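Chapter 5
Living with a Kit: The Drimton Bench Cell

I promised you real hardware in this chapter, so let's talk about the Drimton, the tabletop kit my students at Jikutthorpe ask about most (usually right after they see the price, which was 1461 dollars for our add-on set, arm not included). I've had it for nearly 17 weeks now and I like it a lot, grumbles and all!

The part you'll meet first is the cross on its post, standing in a round tray. There are square markers on pretty much everything, and Drimton sells them as a way to let software work out where a part is and which way it's turned.

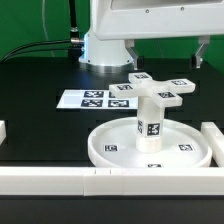 5.1 Closing in on the part

Picking up a plus shape sounds easy until you try it. Do you go for one arm, or straddle the middle? Marleny Yupanqui, who wrote the exercises with me, always straddles. I went back and forth, and I still think the manual could spend more than 6 lines on it.

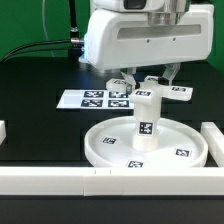 Figure 5.2. Clear fingers at the top of the cross, with the tray and marker sheet on the table.

Keep your own notes as you read on. You'll want them for the exercises.

Related chapters
Choosing a Gripper
The Rallix Starter Set, Reviewed
Ticona Trays and Fixtures

Comments
Efraín Castaño: Straddle, every time. Marleny's right.
tbench: Does the tray come with the add-on set?

Last updated January 14, 2018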